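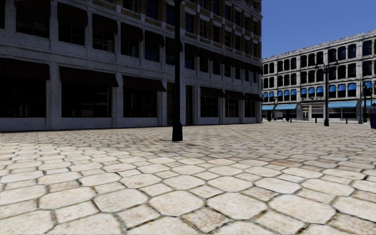
**Figura 2.** Plaza pavimentada con una farola negra (escena generada por ordenador).

### 4.2. Tono del presentador y permanencia de la audiencia

El segundo análisis se ocupa de los programas de cocina en los que un cocinero conocido intenta una técnica que no domina. Se reunieron 200 fragmentos de vídeo, emitidos por las cadenas Trillberg y Granström, de los que se conservaron 156 tras descartar los duplicados y los que carecían de sonido original. La codificación siguió el esquema de Ehlers y Sæther, con una modificación: la burla dirigida a uno mismo y la dirigida a un ayudante se registraron por separado.

Sutrisno Kusuma y Torunn Kristiansen codificaron los fragmentos de forma independiente. Las discrepancias se concentraron en las escenas de cata, donde el gesto del presentador y su comentario posterior no siempre coincidían. En esos casos prevaleció el comentario.

La encuesta en línea obtuvo alrededor de 512 respuestas válidas. Los participantes vieron dos fragmentos cada uno y señalaron en qué momento habrían cambiado de canal. Los fragmentos con burla hacia uno mismo se abandonaron más tarde que los demás, sobre todo entre quienes declararon cocinar a diario. La diferencia se mantuvo al excluir el concurso *Plolar*, cuyo montaje es bastante más rápido que el del resto de la muestra.

No se halló relación entre la dificultad del plato y la permanencia. La variable de edad se examina en el apartado siguiente.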